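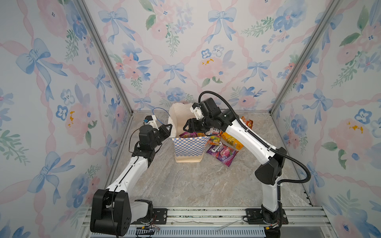
Paper Bags and Snack Packets: Packing Notes

By Géza Somogyi
June

This page belongs to the Celunis gallery on small-goods packing. It covers one job: putting light snack packets into an open-top paper shopping bag and getting them out again without tearing the rim. The notes come from our packing table in Stilach, where Abimbola Briggs and Jairo Chávez fill bags for the Sunday market, and from letters sent in after the last page. The entries are short and can be read in any order.

Checkered bag, snack packets
Cream paper above, a blue-and-white checkered band lower down, plain tan at the bottom. The top edge is crumpled and folded open, and a purple-and-orange candy packet stands up out of the opening. More packets lie on the marble-patterned surface to the right.

The rim
A new paper bag has a straight rim that tends to close on itself. Folding the rim outward once gives a wider opening and a double edge, and the double edge takes more handling. A rim that has been folded and flattened many times goes soft. It still works for light goods, but it no longer holds a shape, and a packet corner will catch in the creases on the way out.

We fold to the width of two fingers. Driss Belhaj uses a deeper fold on tall bags and reports less sagging at the sides. The cost is usable height. On a short bag the deeper fold leaves too little paper to close over the contents.

Opening the bag
Open the base before anything goes in. Put a flat hand inside and press the bottom panel down until all four corners are square. A base left half folded makes a ridge, and the first packets slide off it to one side. The bag then leans, and it leans more as it fills.

The side gussets come next. Push them out from the inside with the back of the hand. Pulling from the outside works too, but it puts the load on the rim.

Order of filling
Heavy goods go flat on the base. Snack packets weigh little and hold a good deal of air, so weight is seldom the difficulty. Shape is. A pillow packet has two crimped ends and a back seam, and it will not stack like a box. Laid flat, pillow packets slip over one another. Stood on end, they hold each other up once the bag is about half full. Before that point they fall over.

The method used at our table:

- Lay the widest packets flat to cover the base.
- Stand the next ones on end along the long sides.
- Fill the middle with whatever is narrow.
- Keep one bright packet for the top, crimped end up.

The last step is for the stall. A customer can see at a glance what sort of bag it is, and the crimped end gives something to hold. Leopoldo Cárdenas leaves it out and closes his bags with a sticker. His bags travel further than ours.

Taking packets out
Take hold of the crimp, not the body of the packet. The crimp is flat and stiff. The body gives way under pressure, and squeezing it hard enough to lift can crush what is inside. Lift straight up until the lower end is above the rim, then move sideways. Most of our torn rims came from moving sideways too soon.

With a nearly empty bag, steady the rim with one hand while the other reaches in. A full bag stands by its own weight -- an empty one follows the hand.

Surface
A smooth, hard surface suits sorting, as packets slide easily and crumbs wipe off. The same smoothness lets a light bag drift. We put a square of rubber drawer liner under the bag when filling. It stays out of sight under the base and can be washed.

A patterned surface makes small clear wrappers hard to find. Swirled stone patterns are the worst for this in our experience. Colored packets are no trouble on them.

Background
Busy floral paper behind a plain bag is pleasant on a stall and tiring on a sorting table. Checks, bows and roses together ask a lot of the eye. A strong packet color such as orange or purple still reads clearly against pale blue and pink.

Bag stock compared
Two makes were in use at Stilach this season.

Zikley: stiffer paper, square base, sharp gusset folds. Stands open without help. The rim cracks along the fold line if it is turned back and forth. Best folded once and left.

Aasen: softer paper, slower to open, quieter to handle. The rim takes repeated folding. The sides bow outward when filled with pillow packets, and the bags then need more room on the shelf.

Abimbola ran 16 bags of each through a full market day and reused whatever survived. At closing, 7 of the Zikley bags had a split rim and 2 of the Aasen bags did. None of the bases failed in either make. The lot number on the Zikley carton was 501, for anyone who wants to compare with their own stock.

Storage between uses
Flatten along the original creases and store lying down, under a board. Bags kept upright in a box curl at the top. A crumpled rim can be pressed under a few heavy books overnight. It will come out flatter, though the creases remain visible and the paper does not regain its stiffness.

Keep used bags apart from new ones. Grease from a leaking packet spreads through a pile, and the stain shows first on the pale part of the print.

Corrections
The previous version of this page gave the Aasen bag a glued handle patch. That was a different model. Thanks to Jairo for checking the carton.

Contact: the Celunis gallery desk, Stilach | © Celunis | Back to top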